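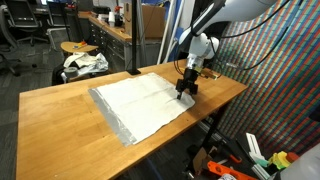 Hardwax oil on a wooden bench top, second coat

flarkari70
First coat cured fine. Second is still tacky after 12 hours at the same room temperature. Sanded to 300 between coats. Wait or strip?

S_Tamura
Too thick. Wipe it back with mineral spirits and a lint-free cloth, then leave it alone for 2 days.

tokow
Disagree. Spirits will soften the first coat too. Buff with a dry white pad and get air moving across it.

S_Tamura
Not if the first coat has cured, and he says it has.

tokow
Dry to the touch isn't cured. The can will give both times.

mnoonan
What was the humidity? Mine stalled last November at 70 percent — a dehumidifier sorted it.

flarkari70
No hygrometer. Buffed one end dry, will try spirits on the other.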